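Two-arm bag packing, second term project: grasp order and bag drift

Student Projects > Manipulation

pavico_lab
Posted May 2024

Third-year group project, two arms, one table. The task is to pick snack packets off the table and put them in a paper gift bag standing upright. Scoring is by packets in the bag at the end of the run, minus a penalty if the bag falls over. We collect demos by teleop and train one policy for both arms.

Our start layout has the bag right of centre with the mouth up, the big chip bag on the left, and the small packets spread between the arms. The right arm takes whatever is beside the bag on its side and the left arm does the rest.

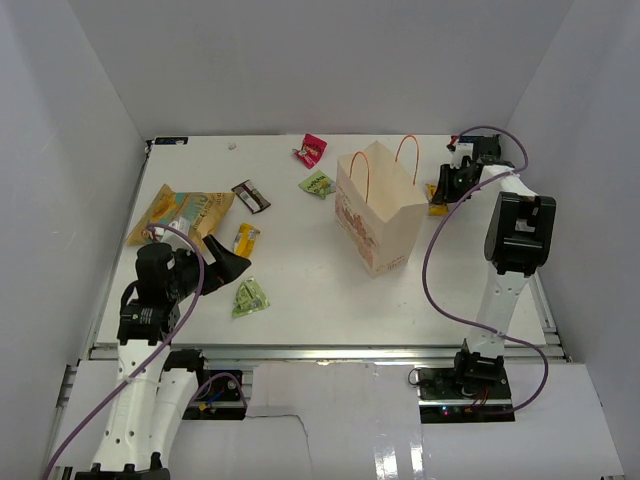
We have 95 demos so far. The policy gets the small packets near the bag most of the time. It has trouble with the big chip bag, and every few runs a gripper catches a handle and drags the bag around. Questions are whether to collect more of the same or change the layout, and whether anyone has fixed the handle problem without taping the handles down. Our supervisor won't allow tape.

Csaba Kun
95 is low for two arms. Our team had 860 by the end of last August and the curve was still going up. I would keep the layout and collect more before touching anything else.

vörös_k
Disagree. If all 95 start with the bag in one orientation, another few hundred will teach it the same orientation. Turn the bag a bit between demos. We did 5 bag angles and it made more difference than the extra hours did.

Csaba Kun
We varied the angle as well. I am saying do both, but volume first. With a small set, every bit of variation you add makes each case thinner.

brivo_2ndyr
Which camera is the policy relying on near the bag? On ours the overhead view was useless once the gripper was over the opening. The wrist camera did the work, and that one has trouble with thin things like cord handles.

pavico_lab
Wrist and fixed, both at the same resolution. I went through the wrist views last night. The print on the bag takes up a lot of the view: two teddy bears in party hats and big brown lettering, with the orange handles over by the opening. My guess is it's using the bears to work out where the bag is, so a plain bag would probably break it.
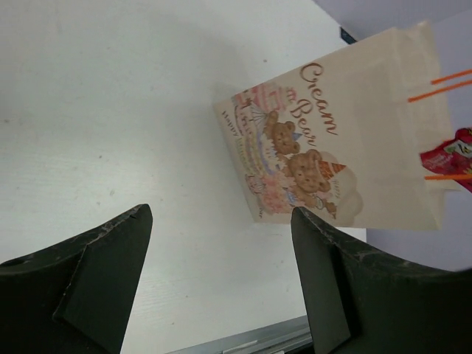
Re: Re: bag drift

vörös_k
Then swap bags for part of the set. A plain one and one with a different print. Cheap to do.

Csaba Kun
Not if the competition bag is fixed. Is it?

pavico_lab
The rules say "a paper gift bag with handles", nothing about the print. Pornerum supplies them on the day.

Csaba Kun
OK, in that case I agree with vörös_k. Swap bags.

brivo_2ndyr
For the handles, have your operators come in from straight above and open the fingers only as wide as the packet needs. Half our snags were from going in with the gripper fully open. And leave the chip bag to last. It fills the mouth and the small packets end up sitting on top of it.

vörös_k
I'd put the chip bag in first. It's heavier than the others and it keeps the bag upright.

brivo_2ndyr
Chip bags are mostly air. Ours didn't hold anything down.

pavico_lab
I'll record 2 batches, chip bag first and chip bag last, same operator for both, and post the numbers once they're trained. Ordering the plain bags today.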